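Print this chapter | E-mail this chapter

Chapter 4
What Schools Must Teach, and Who Decides

Think back to the subjects you took at 14. Some of them you probably chose. Most of them you didn't, and behind each one of those sits a decision that somebody argued for, voted on, and wrote into a rule. I find this one of the most exciting corners of education policy, because it's where big public hopes (healthier teenagers! safer roads! people who can read a pay slip!) have to squeeze into a school day that already feels full.

This chapter follows one kind of rule from start to finish: the graduation requirement. We'll use personal finance as our running case. It makes a wonderful case to study. Almost everyone likes the idea, and yet the moment a district tries to do it, the hard questions start arriving. Who will teach it? What comes out of the timetable? Does a unit inside math class count, or does it have to be a course with its own name on the transcript?

Our main district is Prombridge, which has 18 high schools and passed its requirement one June after a long spring of public meetings. Its first version asked for 40 hours of class time. The version that passed asked for 30, and the story of those missing hours takes up most of section 4.2. Keep an eye on the small words as you read it. "Offer" and "require" look like cousins on the page, but a school that must offer a course can leave it half empty for years, while a school that must require it needs a teacher in every building by fall. 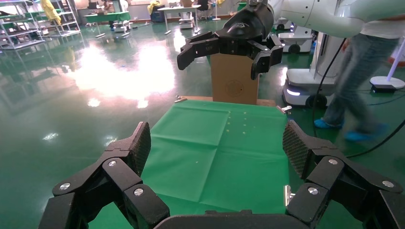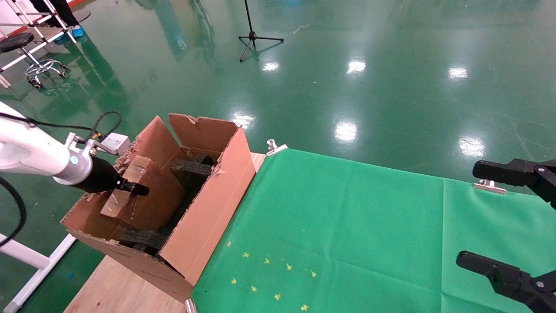 Timetables come next, in section 4.3, and this is where students usually get hooked. A timetable has a fixed number of periods, and every new requirement has to go in somewhere. Picture a worn cardboard box with a taped block already inside it and a piece of black foam wedged between the block and the wall. You could push in one more thing, but you'd have to think hard about what gives. In Prombridge it was an elective period, and the art and music teachers had plenty to say about that.

Section 4.4 crosses the county to Caleck, a much smaller district that took the other road and folded its lessons into existing classes. It cost less and it started sooner. It was also far harder to check, and you'll read parts of the Boutros report, which surveyed almost 2,000 students and found very different ideas of what they had been taught.

Before you go on, find your own state's graduation rules and read them slowly, with a pencil. Mark every "shall" and every "may." Then look for the money: does the rule pay for anything, or does it only ask? Bring your marked copy to class, as we'll be using it again in the exercises for section 4.2.

Key terms for this chapter: mandate, elective, credit hour, local control, unfunded requirement.

Last updated: 2023-12-03

This site uses cookies to remember your reading position. Accept | Manage settings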